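Posted 3/8/19

**Computer Refurbishment Technician (part-time), Clekthorpe depot**

Flistmont reconditions retired office computers and supplies them to schools, libraries and adult learning centers. In the last fiscal year the Clekthorpe depot processed 2,432 units. We are hiring one bench technician for the desktop line. The position is 30 hours per week, paid hourly, and reports to the depot supervisor.

## Duties

- Log incoming desktops and record model, processor and memory in the Patham inventory system.
- Remove, test and refit processors, memory and power supplies.
- Wipe or destroy storage drives according to the written procedure. Compliance is 100 percent, with no exceptions for drives reported as blank.
- Sort failed boards for parts recovery or recycling.
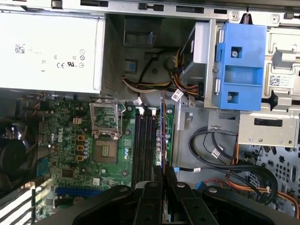
*Dell motherboard with the CPU retention frame raised.*

## Requirements

- One year of paid or unpaid experience in desktop repair.
- Ability to identify common socket and memory types without reference material.
- Working knowledge of static control.
- Ability to lift 70 pounds with a second person.

A certificate in computer repair is useful but not required. Applicants without one will be given a short bench test, which covers reseating a processor, tracing a no-power fault and reading a parts list.

Most of the stock is business-class towers. Work is done standing, with the case on its side and the side panel off.
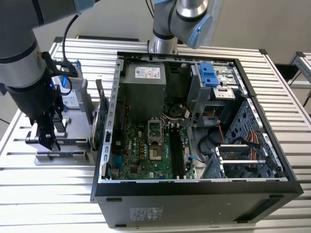 ## How to apply

Send a resume and a one-page summary of repair work to the Clekthorpe office, marked "Bench Technician." Applications are also accepted at the front counter of the Echeverría building. Incomplete applications will not be returned.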